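A segunda vida do pano fino

Num corredor de retalhos, o que sobra do corte vale mais do que parece. Guia para escolher, dobrar e guardar tecidos leves e folhas translúcidas em casa 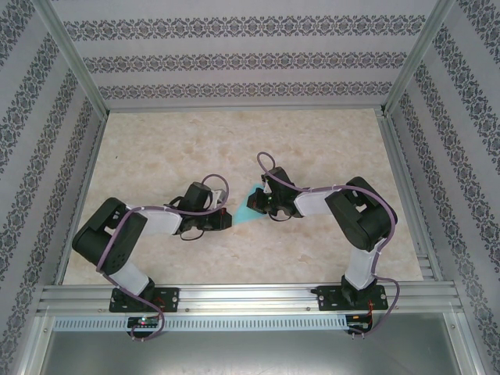 O problema das peças leves

Quem costura ou faz trabalhos manuais conhece a situação. Compra-se um metro de tecido fino para uma cortina, corta-se o que é preciso e fica um triângulo comprido, em leque, que não serve para nada naquele momento. Vai para uma gaveta. Ao fim de um ano, a gaveta não fecha.

Radoslava Hájek trabalha com sobras há 13 anos. Começou numa retrosaria de bairro, passou pelo armazém da Vaněk, que vende fins de peça a ateliês, e hoje dá oficinas de arrumação numa sala por cima da loja Kollton. Calcula que já lhe passaram pelas mãos 2,000 retalhos só nas oficinas. A maior parte chega em sacos, amarrotada e misturada com fechos, elásticos e papel de embrulho.

«As pessoas tratam bem o tecido grosso e mal o fino», diz. «A ganga aguenta tudo. Uma organza que passe o inverno debaixo de uma caixa fica marcada e depois é preciso paciência para a recuperar.»

O mesmo vale para as folhas de plástico translúcido usadas em forros, moldes e abajures. Não se passam a ferro. Um vinco feito à pressa fica lá para sempre.

Uma superfície lisa e clara

A primeira recomendação é trabalhar numa mesa lisa. As toalhas agarram as fibras soltas e os tampos com ranhuras deixam marca nos materiais moles. Um tampo bege ou branco ajuda a ver os contornos das peças translúcidas, que quase desaparecem sobre fundos escuros ou muito estampados. Em cores como o azul-água e o verde-claro a diferença nota-se logo.

Convém limpar a mesa antes, com um pano seco. Cola, migalhas e pó de giz passam facilmente para o tecido. A tesoura, os alfinetes e a fita métrica ficam de lado até serem precisos.

Dobrar um triângulo

Os retângulos não têm segredo. As peças em triângulo ou em leque são as que mais confundem, e quase toda a gente acaba por fazer delas uma bola.

O método ensinado nas oficinas parte do lado mais largo. Estende-se a peça com a ponta estreita virada para a direita e alisa-se do centro para fora, com a palma da mão. Segura-se o lado largo com uma mão e a ponta com a outra, sem esticar. Traz-se a ponta até à borda larga. Fica uma forma de quatro lados, mais fácil de dobrar outra vez ao meio.

Nos tecidos cortados em viés é preciso mais cuidado, pois deformam-se com o próprio peso. Levantam-se sempre por dois pontos. Pegar só por um canto estica esse canto, e a peça deixa de assentar direita.

As folhas de plástico não se dobram. Enrolam-se à volta de um tubo de cartão, com uma folha de papel de seda pelo meio, e prendem-se com uma tira de pano. O elástico marca e a fita-cola, passados uns meses, deixa resíduos.

Onde guardar

Radoslava Hájek usa caixas baixas, de 9 centímetros de altura. Nas mais fundas, diz, o que fica no fundo nunca mais é visto. As peças são postas ao alto, lado a lado, como fichas num arquivo. A Fenell vende um modelo com divisórias amovíveis, mas uma caixa de sapatos cortada faz o mesmo serviço.

Cada retalho leva uma etiqueta de papel presa com alfinete de ama, com o material e o lado maior escritos a lápis. Nas folhas translúcidas, que não devem ser furadas, a etiqueta vai atada ao tubo.

A luz direta amarelece alguns plásticos e desbota os tons claros, por isso as caixas ficam dentro do armário. Em casas húmidas, vale a pena abri-las de vez em quando. Fevereiro é o mês em que aparecem mais manchas de bolor nos sacos que chegam à oficina.

O que fazer com as sobras

A regra da casa é simples: abaixo de 40 centímetros no lado maior, a peça vai para a caixa dos pequenos trabalhos. Dali saem saquinhos de alfazema, forros de envelopes, bandeirolas e remendos para mosquiteiros. Os triângulos mais compridos dão boas flores de tecido, enroladas a partir da ponta.

O que estiver rasgado ou muito manchado sai de casa. A Kavbridge recebe têxteis na loja, separados por material e limpos. Os plásticos seguem à parte, e convém perguntar antes no ecocentro, porque nem todos aceitam folhas finas.

A próxima oficina realiza-se no domingo, 8 de setembro, na sala por cima da Kollton. Cada participante deve levar um saco de retalhos, um lápis e alfinetes de ama. As caixas são emprestadas durante a sessão.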